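Bin Liner Consumption in Shared Kitchens
Term project report, Environmental Engineering Laboratory II
Submitted March 15, 2020

1. Introduction

Thin plastic liners make up a small part of household waste by weight. They are used once, they cannot be separated from their contents in practice, and they go to disposal with the residual fraction. The number used depends on how often a bag is changed, and in shared kitchens that interval is usually set by habit or by a cleaning schedule. This project measured liner use in eight shared kitchens and compared two rules for deciding when to change the bag. 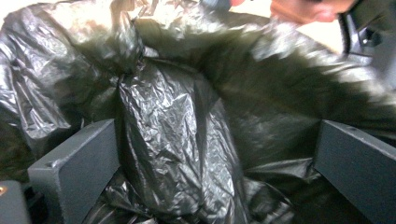
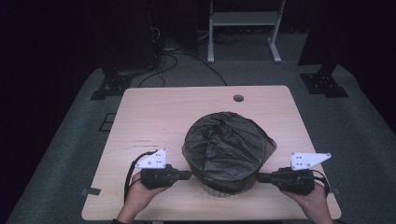

Figures 1 and 2. Dark plastic film, gathered.

Waltraud Stüber objected at the proposal stage that counting liners alone would reward people for leaving bags in place too long, and that any saving in film had to be reported next to odor and leakage or it would mean very little. She also asked for the result to be given per kilogram of waste as well as per kitchen. Both points were adopted. The reason codes in Section 3.3 and the film ratio in Section 4.3 were added to the plan as a result.

2. Background

Residual waste from student kitchens is light and bulky. Food packaging occupies most of the volume, and food scraps account for most of the mass. A bag may therefore look full while holding little weight, and compressing the contents by hand before closing the bag can change the count considerably.

Liners are sold by nominal volume. The usable volume is smaller, as part of the film is folded over the rim of the bin and part is needed for tying. In our trials in July, before the main study, a liner with a nominal volume of 20 liters held 16 liters of loose filling when it could still be tied without force. A larger liner in the same bin did not increase the usable volume, which was then limited by the bin itself. It only increased the amount of film folded over the rim.

Two change rules are common. Under a schedule rule, the bag is taken out on set days regardless of its content. Under a level rule, it is taken out when the content reaches a mark. The schedule rule is easy to assign and easy to check. The level rule should use less film, but it depends on residents noticing the mark and acting on it.

3. Method

3.1 Site

The study was carried out in Bultetska, a residence hall with shared kitchens on each floor. Eight kitchens took part. All have the same floor plan, the same number of residents, and separate bins for paper, glass, and residual waste. There is no organics collection in the building, so food scraps go into the residual bin. Only the residual bin was studied.

3.2 Materials

All kitchens were supplied with the same liner, Clustico 20 liter, from a single carton lot. A sample of liners was weighed empty, giving a mean mass of 16 g with very little spread. Full bags were weighed on an Eklund hanging scale with a resolution of 10 g. The scale was hung in the ground floor waste room and checked with a reference mass at the start of every week. Entries were made on paper forms next to the scale and copied into a Zokideck table by one member of the group, with a second member checking the entries afterward.

3.3 Procedure

The kitchens were split into two groups of four by drawing lots. Group 1 used the schedule rule with two changes a week. Residents could change the bag earlier if they thought it necessary. Group 2 used the level rule. A strip of tape was fixed to the inside wall of the bin holder at the height corresponding to 16 liters, and a notice asked residents to change the bag when the content reached it. Earlier changes were also allowed in Group 2.

Each change was recorded with kitchen, day, and one reason code: scheduled, full, odor, leak, or other. Bags were weighed when the person carrying them down was willing to use the scale. A bag that had not been weighed was still counted. Counts were checked against the number of liners remaining in each kitchen, and the two figures agreed in every kitchen at the end of the study.

The study ran for 13 weeks, giving 52 kitchen-weeks in each group.

4. Results

4.1 Number of changes

A total of 283 changes were recorded. Group 1 accounted for 161 and Group 2 for 122. Expressed per kitchen-week, this is 3.1 changes in Group 1 and 2.3 in Group 2. The level rule therefore used 24 percent fewer liners over the same period.

The difference was not uniform. One kitchen in Group 2 had a count close to the Group 1 average in every week. Its residents cooked together on most evenings and produced more food scraps than the others. Removing this kitchen from the comparison would increase the apparent saving, but there was no reason in the plan to exclude it, and it was kept.

4.2 Reasons for change

Group 1 (161 changes)
Scheduled: 101
Full: 30
Odor: 21
Leak: 5
Other: 4

Group 2 (122 changes)
Full: 79
Odor: 27
Leak: 9
Other: 7

In Group 1, three of the 104 planned changes did not take place. In Group 2, odor was the second most frequent reason and accounted for 22 percent of changes, compared with 13 percent in Group 1. Leaks were reported in 7 percent of changes in Group 2 and 3 percent in Group 1. The absolute numbers of leaks are small and no significance is claimed for the difference.

4.3 Mass and film ratio

Weights were obtained for 200 of the bags, 112 in Group 1 and 88 in Group 2. The mean gross mass was 1.42 kg in Group 1 and 1.93 kg in Group 2. Multiplying by the number of changes gives an estimated total of 229 kg for Group 1 and 235 kg for Group 2. The two groups thus produced nearly the same amount of waste, and the lower number of liners in Group 2 cannot be explained by a lower amount of waste.

Film consumption was 2.58 kg in Group 1 and 1.95 kg in Group 2. Divided by the estimated waste mass, this gives 11.3 g of film per kilogram in Group 1 and 8.3 g per kilogram in Group 2, a reduction of 26 percent.

5. Discussion

The level rule reduced film use by roughly a quarter on both measures. In absolute terms the saving is 39 liners, or 0.62 kg of film, in four kitchens over the study period. This is a small quantity compared with the packaging film thrown away in the same bins, which we did not measure separately but which was clearly the larger source.

The objection raised at the proposal stage is partly supported by the data. Odor and leakage were both named more often under the level rule. Heavier bags place more load on the bottom seam, and a longer interval gives wet food scraps more time to decompose. A separate container for organic waste would remove most of the cause and would probably allow a longer interval without complaints. This could not be tested here.

The schedule rule had one practical advantage. Residents in Group 1 knew whose turn it was, and there were few questions. In Group 2 the tape strip was overlooked in the first two weeks, and several bags were removed only when the lid no longer closed. After the strip was replaced with a wider one in a lighter color, this happened less often. The first two weeks were retained in the data.

5.1 Sources of error

Weighing was voluntary, and bags that were weighed may differ from those that were not. A person carrying a heavy or leaking bag has less interest in stopping at the scale. If that effect is present, the mean mass is underestimated, more so in Group 2.

Reason codes overlap. A bag that is full and smells can be coded either way, and the forms allowed only one entry. The split between full and odor in Group 2 should be read with this in mind.

The groups were small. With four kitchens each, a single household with unusual cooking habits has a visible effect on the average.

The notice itself may have changed behavior. Residents in both groups knew that liners were being counted. A baseline period before the notices were put up would have shown the size of this effect, and its absence is the main weakness of the design.

6. Conclusions and further work

Changing the bag at a marked level used 24 percent fewer liners than changing it twice a week with early changes permitted. Film per kilogram of waste fell by 26 percent. Odor and leaks were reported more often. For a building without organics collection, a combined rule appears more suitable, with the mark as the normal trigger and one fixed change a week as an upper limit.

A follow-up should include a baseline period, mandatory weighing, and two reason codes per entry. Liner thickness should also be varied, since a heavier film could offset the saving in number while reducing leaks. The tape strip costs almost nothing and has been left in place in the four kitchens of Group 2 at the request of the residents.

Appendix A. Form fields

Kitchen number
Day of study
Reason code (one only)
Gross mass in kg, to two decimals, blank if not weighed
Remarks

Appendix B. Division of work

Site contact and notices: all members
Scale checks: alternating weekly
Data entry and verification: two members
Report: Sections 1 to 3 and Sections 4 to 6 drafted separately, revised jointly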